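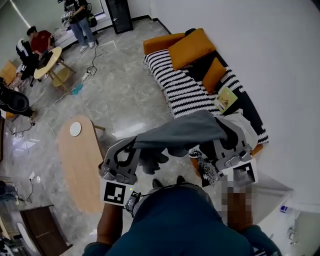 Levente Juhász has looked after the Cillar hand-held grippers for two years, and would like it known that he applied for a desk job. "There was a desk in February," he says. "Then it had grippers on it."

Each tool at Veddale has a sheet, and the sheet starts with the marker. A square that has shifted on its mount will give you a whole morning of fabric folding in which the cloth seems to be handled from somewhere near the ceiling. Juhász checks every one against a printed card before it goes out. He has 171 entries in the log, most of them reading "fine".
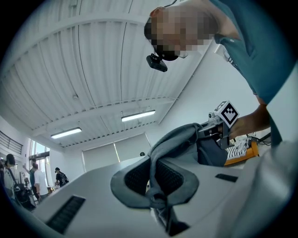
Draping grey fabric over the white housing, marker cube on top of the gripper.

And the rest? "Cables," he says. "I could be replaced by a person who only knew about cables." The connectors work loose where they meet the body, so he leaves a hand's width of slack and tapes the lead down. He used Boros clips until the clips began to outlive the tools. Jaw hinges get wiped at the end of a session and the pivot screw gets a quarter turn if it needs it, never more. Fluff is the enemy. "You would not believe how much of a blanket comes off in a hinge."

Ojārs Bite, who plans the cloth tasks under the name Drolero, takes a sunnier view of the equipment, having never had to open it. "Levente says 100 grasps and then stop and look at the pads," he says. "We do about that. He can tell when we haven't."
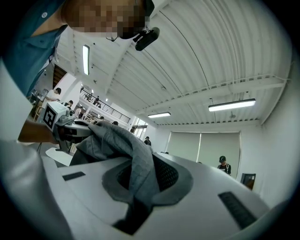

Cloth work with the gripper and a head-mounted camera.

Juhász can, apparently, from the shine on the rubber. He keeps the worn pads in a jam jar on the windowsill and shows them to new starters, who are polite about it. The next job is a fresh set of marker cards, once he finds out who has the good scissors.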